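Desk Reset: Pens, Trays and a Good Clear Table

Welcome to the December gallery! I'm Kvido Vondráček, and if you've been following along you already know how happy a tidy work surface makes me. Lately it's been all about pens. Markers, highlighters, the odd thing that rolled under something else in spring and came back out again. I love them all and I've never once put them away properly, so this month I finally sat down (well, stood up) and thought about where they ought to live.

The room is the back one at Ellora, the shared workshop where I do most of my making. There's a wonderful strip-wood table in there, all pale and honey-colored, and I've wanted to use it for one of these pages for ages. The light is soft, the floor is plain gray, and colored plastic looks fantastic against that wood. I could look at it all day.

My system is simple. I like colored bins with see-through walls, low enough to reach into without knocking anything over. Color tells you where to go before you've even read a label, and the see-through part means you never have to tip the whole thing out to find one purple marker. I've tried drawers, and I've tried the roll-up canvas thing from Langat that everybody raved about (lovely to look at, but I kept leaving it rolled up and then buying more pens). Open bins win for me every time!

A few things I do before I start:

Take everything out of the bags and cups first. You need to see it all on the table.

Test each marker on scrap paper. I keep a pad of 300 sheets just for this and it lasts forever.

Cap check! Push every cap until it clicks.

Give the bins a quick wipe with a dry cloth. The clear ones show every smudge.

All right, on to the pictures. Click through slowly, the colors are the best part.

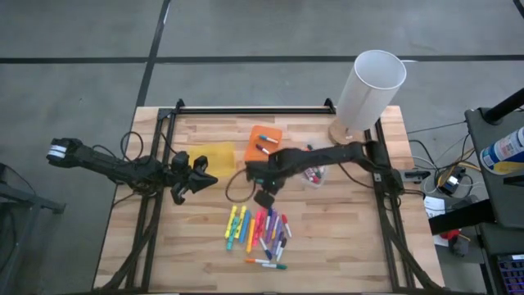
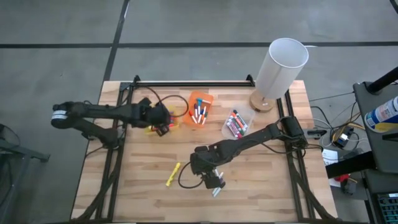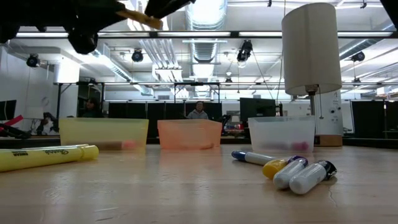
The last picture: yellow, orange and clear bins along the far edge, with markers and highlighters still out on the wood.

Isn't that a cheerful bunch? I'm especially fond of what the yellow and orange do to a shiny tabletop. You get these soft pools of color next to the bins, and suddenly a boring chore looks like a sweet shop. I also have a real weakness for marker caps. Dark blue, purple, glossy black... lined up close together they're as pretty as anything you'd hang on a wall.

Readers often ask how I decide what goes where. I sort by how often I reach for a thing. Highlighters get the spot nearest my hand, fine markers go next, and the bits and pieces that don't belong to any family share whatever bin is left over. My sister sorts strictly by color and her desk at home looks like a rainbow, so please do it your own way. I've switched methods 2 times this year already and I'm sure I'll switch again.

One more tip that made a huge difference for me: leave a bin with some room in it. A packed bin is a bin you stop using. When there's space, you drop the pen in as you walk by and it's done, and the table stays clear for the fun stuff (in my case that's hand-lettered gift tags, piles of them, at this time of year).

The next gallery will be the paper shelf, which is in a truly heroic state right now. I've got 7 boxes of offcuts to go through and a new set of Mirex folders waiting for them. Send me your own pen corners before then, I'd love to see them, messy ones too!

Contact | © Skustero Desk Diaries | Back to top

We use cookies to remember your gallery settings. Accept | Manage preferences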